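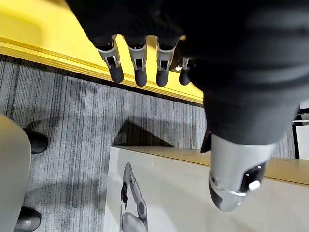 Monday, April 27, 2026. Equipment list for the second half of the year, first pass. Amrit wants a number from me before he talks to purchasing, so I'm writing down what we need and what can wait. Spare fingertips go at the top. The black rounded pads on the fingers are a wear part and we have no stock of them at all. Grudis sells them in packs at $184. I put in for two packs. I also want spare fabric sleeves for the arms, one per side, because the material creases and folds a lot near the wrist and I don't want to wait on a back order when one goes.

Trays next. We use the black ones for everything at the yellow rack and I'd like 20 more of the same kind. Gaber has a minimum order of 50 for the molded version. Sherif thinks we should take the 50 and stop thinking about it. I'm fine with that if the price per tray drops enough – waiting on their quote.
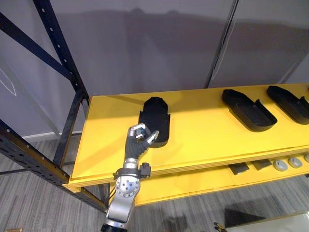

The other option was to have trays printed, but the print queue is full until July and the walls come out soft. Dropped.

Shelving: one more rack, same yellow boards, same punched uprights. Vestden quoted $449 delivered, no assembly. Must match the current board height, otherwise we redo all the reach settings. I asked them to confirm the hole spacing in writing. No reply yet.

Small parts for the lower shelf (discs, blocks, plates) can come out of the regular consumables budget. I took them off this list.

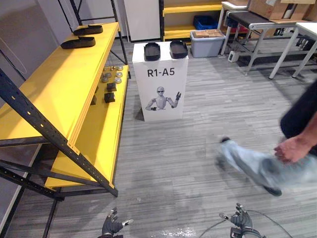 A second pedestal is a maybe. Two trays side by side on top is enough for the current task, but Sherif wants a separate drop-off point for the sorting work. We could use a plain white table for a month and see. I marked it "hold."

Cables: the thin ones by the hands need clips or a proper guide. Bristisen has a kit but lists no bend radius. I'll call them before ordering.

Not buying this year:
- second conveyor
- new floor bins
- more carpet

Open items:
- Gaber quote at 50 trays (me)
- Vestden hole spacing (me)
- pedestal yes/no (Sherif)
- which budget line the sleeves go under (Amrit)

Fingertips don't depend on any of this – ordering them tomorrow morning if Amrit signs.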